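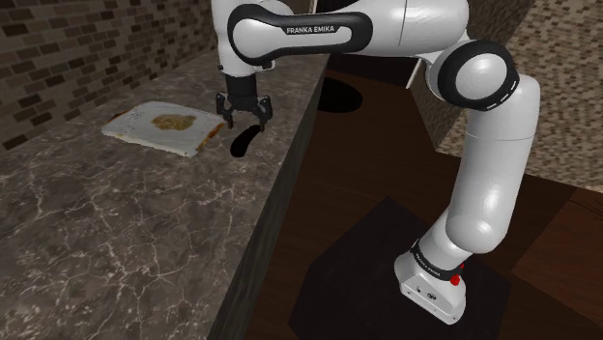
How to clean and reseal a stone benchtop over a weekend

Updated 16 Apr 2022

Quick one. People keep emailing about dull patches on stone benches so I'm putting the whole method in one place. Works for marble, limestone, most granite. Not for engineered stone, which doesn't need sealer and goes streaky if you put it on.

Do you even need to?

Water test first. Teaspoon of water on the bench, near the sink where it cops the most. Leave it 19 minutes (I set the oven timer and that's what it was on, 15 is fine too). Wipe it off. Stone gone darker underneath? Sealer's worn out. Still the same colour, you're good, go outside.

Try it in three or four spots. Ours was fine at the far end and hopeless next to the kettle.

What you need

Stone cleaner, pH neutral. I use the Wadik one, any neutral one will do
Penetrating sealer, solvent or water based. I had half a tin of Risia left
Soft cotton cloths, more than you think. Old t-shirts are good
Soft nylon brush
Painter's tape
Plastic wrap and bicarb if there are stains
Gloves
Windows that open

No vinegar. No lemon. No bathroom spray. Acid eats marble and leaves a dull mark, and sealer won't bring that back. Every second cleaning tip online says vinegar, ignore them.

Step 1. Clear everything off

All of it. Toaster, fruit bowl, the drawer's worth of stuff that lives behind the toaster. If you work around things you end up with rings where they were sitting and you'll see them every morning.

Tape along anything that joins the stone. Timber, painted walls, the edge of the sink, the cooktop. Sealer on oiled timber leaves a shiny stripe that has to be sanded off, ask me how I know.

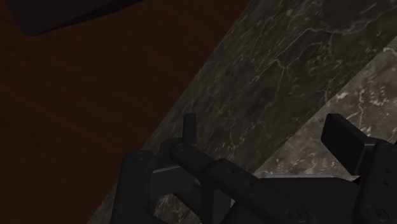
Dark marble beside reddish-brown wood. Tape a join like this on the wood side.

Press the tape down with your thumbnail. Cheap tape lets sealer creep under it.

Step 2. Clean

Mix the cleaner as per the bottle. Warm water not hot. Go over the bench with a cloth, then the brush for the bit behind the tap where the gunk builds up. Rinse with plain water twice, change the water in between. Dry with a clean cloth.

Dark stone hides grease really well. Get down low and look across it with a torch, the smears show up straight away. Clean those again.

Step 3. Stains

Oil stains — bicarb and water mixed to a paste like thick yoghurt. Spread it over the mark, a bit past the edges. Plastic wrap on top, tape the sides, poke a few holes. Leave it overnight. Scrape off with something plastic, rinse, look. Might take two or three goes. The one by our stove took three and you can still find it if you know where to look.

Coffee, tea, wine — same idea but swap the water for hydrogen peroxide from the chemist. Only on pale stone!! It can lighten dark stone. For dark stuff stick with water and be patient.

Etch marks (dull, slightly rough, usualy ring shaped) aren't stains. They need polishing powder, or a pro. Small ones I leave alone.

Step 4. Let it dry

The step everyone skips. Stone needs to be dry right through or you trap water under the sealer and it goes cloudy. 24 hours minimum. Longer if it's humid. We're up the hill in Truvcombe and in January I gave it two full days with a fan going.

Eat toast off your lap, you'll survive.

Step 5. Seal

Windows open. Gloves on. Test a hidden corner first, some sealers darken the stone and you want to know before you've done the lot.

Pour a small amount on a cloth and wipe it on in overlapping strips, do a section you can comfortably reach. Should look evenly wet. Leave it as long as the tin says. Then buff ALL of it off with a dry cloth before it goes tacky. What's left on top doesn't protect anything, it just dries to a haze.

If it does haze, put a little fresh sealer on the haze, wait a minute, buff hard. Usually lifts.

Second coat after the wait on the tin. Pull the tape while the last coat is fresh, slowly, back on itself.

Step 6. Leave it alone

Nothing wet on it for a day. Full cure depends on the product, so check the label. Then do the water test agian in the same spots. Still darkening means another coat.

What it cost

Cleaner and cloths came to 40 dollars. Sealer was 62 when I bought it, and a tin does our bench more than once. The Kaewkla brand is cheaper but I haven't tried it so can't say.

Upkeep

Wipe spills when they happen, juice and tomato especially. Boards under anything you're chopping. Trivets under pots. Water test once a year, I do mine when I change the smoke alarm batteries.

Rags with solvent sealer on them — lay them flat outside to dry before they go in the bin. Don't leave them scrunched up in a bucket, they can catch fire by themselves.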